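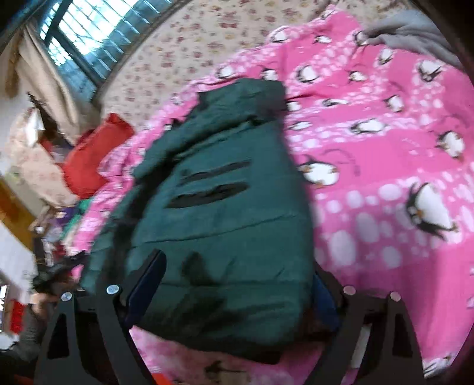 Levente Kun wrote in after my last post to say that moving a small server out of the house is a waste of money, and that I should have put the cash into a bigger battery and a second broadband line. He may be right. He runs his own mail and backups from a cupboard under the stairs and has done for years, and he says the only time he lost anything was when he tripped over the lead himself.

I did look at the battery option. The trouble is that my broadband comes in over one old copper pair and there's no second provider on our road, so a second line would go down the same pole as the first. When the line drops, everything drops. In October it was off for 29 hours and I couldn't get at my own files from work, and neither could the two people whose websites I look after.

So the machine went to Szekeres, a small hosting firm that takes customers' own boxes and puts them on a shelf in their rack. Other places I asked wanted me to rent a quarter of a rack, far more than I need. Szekeres charge by the shelf space and the power you draw. My bill for the first month was 41 pounds less than I'd feared, mostly due to the box sitting idle at night.

Sorry, that should read 141 pounds less over the first half year, going by their estimate. I had the wrong line of the spreadsheet open.

Getting it ready took longer than the move. I wiped the old drive, put in a new one and installed everything again from scratch. I set it to start up by itself when power comes back, a setting I'd never bothered with at home as I could walk over and press the button. Then I turned off the wireless and Bluetooth, changed every password and wrote the serial number on a bit of paper, which Szekeres ask for at the door.

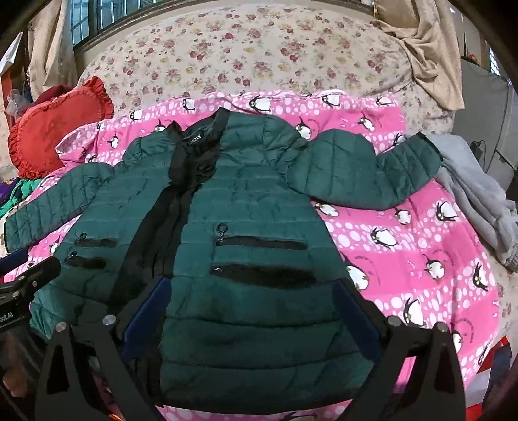 The backups were the part I got wrong. I had been using Dremix to copy everything to a drive plugged into the back, and of course that drive now sits on the same shelf as the thing it is backing up. For the first week I had no copy anywhere else. I've since set up Lerkel to send the changes home each night to an old laptop. The first full copy was more than 200 gigabytes and took 6 days on my line, with the speed held down so we could still use the internet in the evenings. The nightly ones are small and finish before breakfast.

Remote access is fine. I log in over a private link and only one port is open to the outside. I haven't needed their staff to touch it yet – they charge for that after the first quarter of an hour, so I'd like to keep it that way.

A couple of people asked why I didn't just rent a virtual server from Cernden. I did, for a year. It worked, but the disk space was dear and I already owned a perfectly good computer. If this one dies I'll probably go back to them.

Next job is monitoring. At the moment I find out the sites are down when somebody rings me up – the same as before, only now I can't go and look at the lights.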